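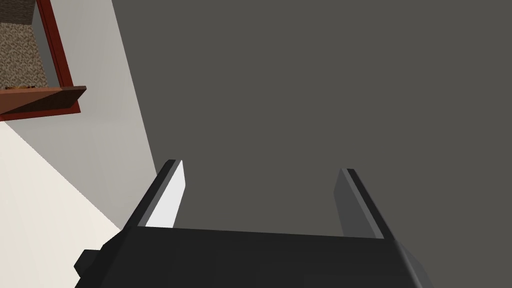

Black and pale grey parts in a computer-made picture.

Fitis says its new refill scheme will cut household packaging waste by a third, but the firm has yet to publish the sums behind the claim.

The scheme, announced on 29 Apr 2022, will let shoppers in Gillelico bring back empty soap and washing-up bottles to 30 shops and have them filled again at a lower price. Fitis puts the saving at 700 tonnes of plastic a year. Asked how it reached that figure, a spokeswoman said it was "based on strong interest" in an earlier trial.

That trial, run at a single shop in Longo, signed up 1101 customers. Just over 200 of them came back for a second refill, according to a note sent to the town council. The note does not say how many came back for a third.

Zdislava Kopecký, who has studied refill schemes in four towns, said the price cut was too small to change habits. "You save a few pence and carry a sticky bottle across town," she said. "People do it once and feel good."

Fitis would not say whether it will go on selling the same goods in new bottles on the next shelf. The first refill points are due to open in June. The council, which is giving the scheme free floor space in the covered market, said it had not asked for yearly results.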